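Hand-held grippers go to work in Cornham as sorting project chases 3000 examples

September
By Patwary, Cornham desk

Print this page | E-mail this to a friend

A project in Cornham that wants to teach a machine to pick up awkward, bendy things has passed the 1035 mark, with a good way still to go.
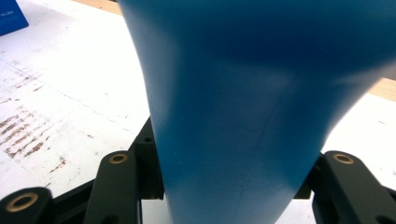 The target is 3000 recorded pick-ups by the end of the winter. Each one is done by a person, by hand, using a gripper with a camera on it, and each is saved as a short clip. The clips then go to the learning system, called Ovier, which is meant to work out for itself how hard to squeeze and where to take hold.

Barlow, the firm behind the work, makes sorting equipment for recycling depots and has been in the old dairy building on the Cornham road for three years. Until now its machines have coped well with bottles and tins. Thin plastic is another matter. It bends, it slips, it folds over on itself and the arm lets go or grabs two at once.

Hence the hand tools. No robot arm needed for this part. A person squeezes the handle, the fingers close, the camera sees what the fingers see. Cheaper than tying up an arm all day and a lot quicker, the firm says.

"You can get through a fair few in a morning," said one of the staff doing the recording. "An arm would still be thinking about it. The hard bit is not doing it the same way every time, you get into a rhythm and then all your clips look alike, which is no use to anyone."

Sessions last 30 minutes and then people swap. Longer was tried in the early weeks but hands got tired and the grips got sloppy, and a batch had to be thrown out. That batch isn't in the total.

Worn tables, plain tables, different light, things left lying nearby. All of it wanted. The firm says an early version of Ovier was taught only on a clean new bench and was lost when it was shown anything else. So the benches are now left as they are, marks and all, and get moved round the room between sessions.

Failed grips are kept too, as long as they are labelled as such. Drops, slips, the lot. Staff tick a box at the end of each clip to say if the thing was lifted, lifted badly or not lifted, and a second person checks the ticks the next morning. Disagreements go on a list. The list is said to be quite long.

Not everybody is convinced. A rival view in the trade is that examples made by people don't carry over well to an arm, becuase a wrist moves in ways a cheap arm can't copy. Barlow accepts there is something in this. Its answer is to ask people to keep their movements slow and fairly square, and to leave out clips where the camera view swings about too much.

First test of Ovier on a real arm was in the summer, with a much smaller set of clips. The firm would not give the results, saying only that it was "enough to carry on". Another test is planned once the total reaches the halfway point. That one will use items the system has not come across before, picked out by depot staff on the day.

There has been some worry locally about jobs. The depot at the far end of town uses hand sorters on its evening shift and one told this page that she had heard nothing from management either way. "They came and looked at what we do, took a few boxes of stuff away with them. Thats all I know." Barlow said it has no order from the depot and that the work is still at the trial stage.

The district council, which let the dairy building to the firm, said it was pleased to see it in use. A question about the rent was not answered by the time this went up.

More people are being sought to do the recording. Part time, mornings mostly, no experience needed, left-handers especially welcome as nearly all the clips so far are from right-handed people. Training takes an afternoon. Pay is by the hour and not by the clip, after complaints that paying by the clip led to rushing.

An open afternoon at the dairy building is due later in the autumn, with the hand grippers out for visitors to try. Parking is at the back, use the lower gate, the top one is shut for drain works.

Print this page | E-mail this to a friend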